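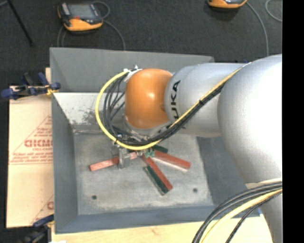
An orange-and-silver arm over an open grey bin.

From the Kitchen Table

August always sneaks up on me. I had big plans to write this month's column on the porch with a glass of iced tea, and instead I'm typing it at 10 at night with tomato seeds stuck to my elbow. So let's talk about tomatoes, and about what happens when everyone you know has too many of them at once.

Our swap started four summers ago, when Bernadette Lynch left a grocery bag of yellow pear tomatoes hanging on my doorknob with no note. I had just left a bag of Romas on hers. We met in the driveway, each holding the other's bag, and laughed until her dog started barking. The next week we put a card table at the end of Putell Lane with a sign that said TAKE SOME, LEAVE SOME, PLEASE TAKE SOME. By Labor Day we had 16 households coming by.

This summer it's 39, and the card table has turned into three card tables and a door laid across two sawhorses. The door is mine. It used to be the pantry door, and my husband would like it back.

A few things I've learned, in case you're thinking of starting one on your own street. Put it out early. We set up at seven in the morning and the good stuff is gone by eight, but nobody wants a cucumber that has been sitting in the sun since breakfast. Keep a cooler for the herbs and greens. Devendra Dhillon brings cilantro by the armload and it goes limp if you so much as look at it, so now it gets the cooler all to itself and the lettuce has to share with the green beans.

Don't weigh anything! We tried that the second year, with a kitchen scale and a little notebook, and it was miserable. People started apologizing for their zucchini. We put the scale away after two weeks and it was fun again. If you come with nothing, you go home with something, and that's all the rule there is.

Jars are the one thing we never have enough of. I put up 23 pints of sauce last week and ran clean out, and then found that my lids were the wrong size for half of what I had left – wide mouth, regular mouth, I will never keep them straight. If you have clean ones in the basement, any size, bring them over. Rings too, as long as they aren't rusty.

Now, the sauce. I've been asked for it so many times that I'm just going to put it in writing. Cut up enough ripe tomatoes to fill your biggest roasting pan, skins and all. Add two onions in chunks, a whole head of garlic with the top sliced off, a good pour of olive oil and more salt than feels right. Roast at 400 until the edges go dark and the kitchen smells wonderful, which in my oven takes a little over an hour. Squeeze the garlic out of its papers, run everything through the food mill and taste it. It freezes beautifully. (If you want to can it, please follow a tested recipe from a proper canning book, because this one isn't made for the shelf.)

Elli Rautiainen does hers with a spoonful of honey and swears by it. I tried it and I'm still thinking it over. Aslak Nyberg puts in an anchovy, and I have to admit I went back for seconds before he told me.

We'll keep going until the first frost or until everyone is sick of squash, whichever comes first. Next month I want to write about apples, so if you have a tree and a story to go with it, drop me a line or catch me at the table. I'll be the one trying to give you eggplant.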